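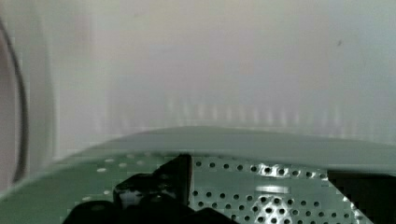 Wrist camera view, gripper at the bottom, perforated green behind it.

Julamus tabletop arm, trial unit – pre-use safety checks and my comments
Site: Diltstead, demo kitchen table

I've gone through the sheet Zullholm send out with the trial kit and put my own notes under each line, so apologies if it gets rambly in places.

1. Wrist camera picture coming through
OK. It comes up on the laptop without any fuss. Close-up things are very soft though, and the gripper's own fingers are a black blur. Fine for a rough idea of where you are, but I wouldn't want to judge a gap from it. Ask Zullholm if the focus can be changed.

2. Gripper fingers and bracket secure
OK. Gave everything a good wiggle with the power off and nothing moved. The sheet wants this done every 15 hours of running and I'd happily do it more often than that, it takes no time at all!

3. Cables clear of moving parts
Comment needed. The thick black cable comes out at the top of the arm, loops round and runs down over whatever is on that side of the table.
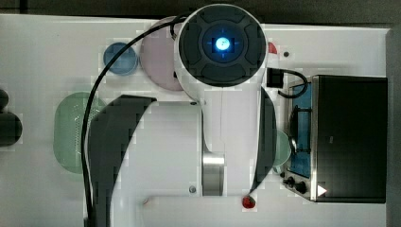
I'd like it clipped up before anyone runs the faster programme, and the green colander moved along a bit so the cable isn't lying across it. The short cable on the other side of the cap is less of a worry, but it does curl over towards the black cooker-type appliance, so keep an eye on it.

4. Status light
Blue, nice and bright, easy to spot from above. The quick-start card only explains what the colours mean on page 2, in tiny print. Could we have it on a sticker?

5. Casing and screws
OK. No cracks that I could find. I checked the small screws in the white housing with the driver from the kit and none of them wanted tightening.

6. Pinch points
Comment needed. The silver joint low down on the arm is where I'd expect a finger to get nipped. The Hứa guard set is an optional extra and I really think it ought to come as standard (I've said so on the feedback form as well).

7. Emergency stop
OK. Pressed it 2 times with the arm moving slowly and it stopped straight away on both. The button lead is a bit short for my liking.

8. Table tidy, small bits out of reach of the arm
Not passed yet. Plates are fine where they are, but the little strawberry is right up by the arm and there's something small and red near the cap too. Move both before the next run.

Result: all right to use at slow speed. Items 3, 6 and 8 to be looked at again before we decide on the July order.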